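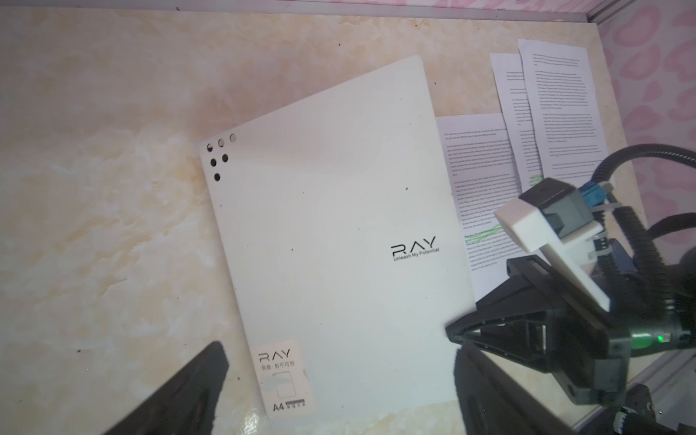

The paperwork table at Dollach, seen from the gripper.

So I finally made it to the open day at Dollach! I'd been meaning to go for two years and kept missing it, but this November I got on the early bus and was in the door before the coffee was ready.

I figured I'd spend the whole time with the big arms in the main hall (the ones from Drevent, stacking crates, very loud). Nope. I spent most of the morning upstairs watching a gripper deal with a plastic A4 folder and a few printed sheets with green highlighter on them. It's the kind of mess I have on my own kitchen table, and I could have watched for hours.

Paper is hard, it seems. The woman running the demo told us they want 100 good runs before they change anything on the table, and they were still 12 short when I got there. Sheets slide, they stick to each other, and a glossy folder throws the light back at the camera. She let us look at the wrist camera view on a laptop, and wow, you see so little from down there — a lot of gripper and then whatever happens to be past it.

I asked if it could do my taxes. She'd heard that one before.

Lunch was from the Tatlı stand out in the yard, and I had 2 of the cheese pastries and regret nothing. Next up is the Keltden demo in spring, if I can get the time off. They're supposed to be doing laundry, so I'm bringing my sister.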